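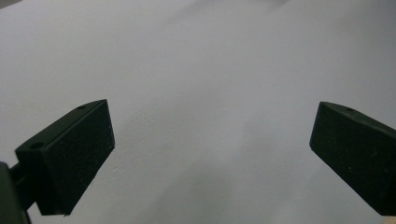
Attachment 1: jaws open, nothing held, plain pale surface behind

Support > Flikby > Chores > Ticket 37

Opened 14 July 2025 by Jaqueline Aguirre
Product: Flikby chore trainer, Tufa software
Status: open, waiting on Plultmont

Problem: wipe-down and pick-up tasks both stall on plain surfaces. Tufa says "no target" then sits there. Same on the patterned tablecloth? No, works fine on that.

Tried so far
- restarted Tufa, no change
- restarted Flikby, no change
- checked foam pads, both on, a few pale flecks on the left one. Brushed off. no change
- more light. Slightly worse if anything
- 200 practice runs on the dish towel job, cloth on bare counter. 29 finished. rest timed out

Guess: it cant tell how far away a blank surface is. Pale gray all over, soft shading, no edges to speak of. Attachment is typical of what it gets to work with.

Update, Plultmont reply: known issue since January, told to put 2 strips of colored tape on the counter. Did it. Folding now starts but it grabs the tape half the time.

Update 2: Cusside shop has the same trouble wiping down benches. They went back to doing it by hand, takes a minute.

My boss wants to know if this is ready for peoples kitchens. Not on my counter its not. Sorting socks ok, anything on a bare surface no. Please dont close this one with teh tape as the fix.

Next: waiting on new Tufa build, will rerun towel job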